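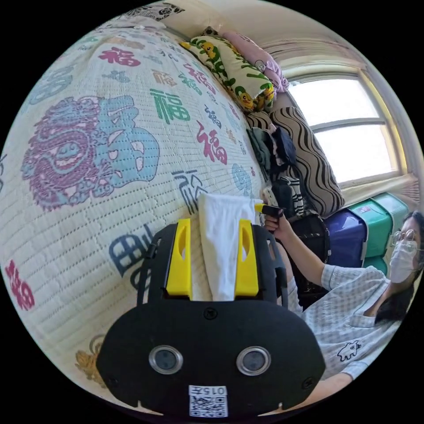 Our project asked whether a printed bedspread keeps its colours as well as the shop says it will. Mỹ Đinh and I (Afia Darko) both doubted it from the start, and we should admit that. The claim we tested comes from the Flokon leaflet, which promises "100 washes, 100 colours" and gives no sign of who did the washing. Patterns like the 福 one, with green, magenta and navy characters on a quilted cream ground, are a hard case for any such promise, as a pale cover shows up every bit of dye that strays. The leaflet has no photograph of a washed cover.

We didn't have time for 100 washes. We did 4, on offcuts from a Divum remnant bag, and compared them by eye at the same window each afternoon in October. The reds looked duller to me after the second wash. Mỹ couldn't see it. We wrote down both opinions, which our supervisor thought was untidy.

The quilting gave us more trouble than the dye. Stitched rows pull the cloth in as they dry, so a character that sat flat on the new piece came out slightly puckered. The leaflet says nothing on this.

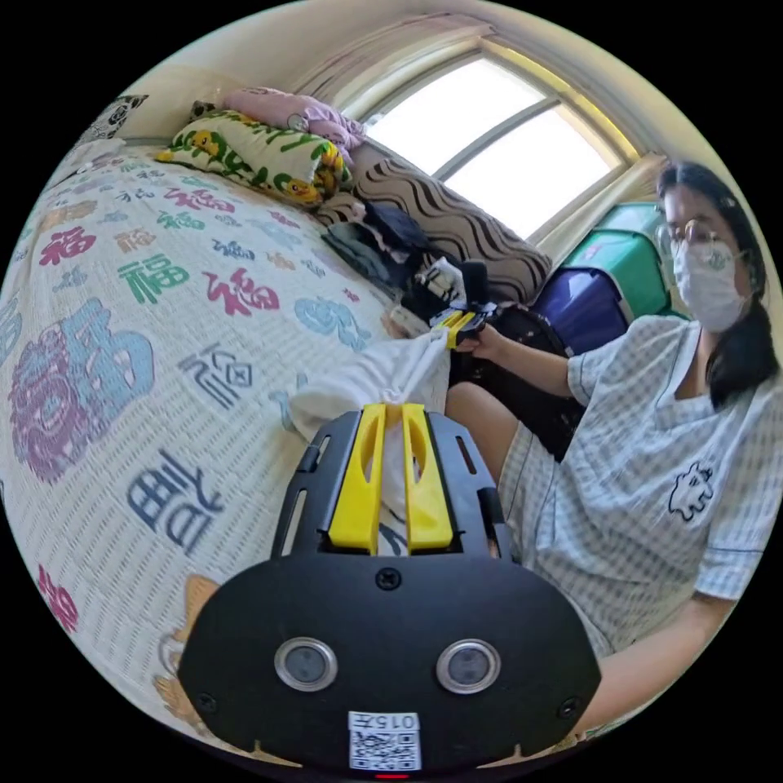
Does the quilting make the print wear faster? We can't tell from four washes, and we don't think the seller can tell from its leaflet either.

A longer test would need a proper colour scale and a machine that isn't shared with the rest of the corridor. Zarska sells a scale, but it was outside our budget.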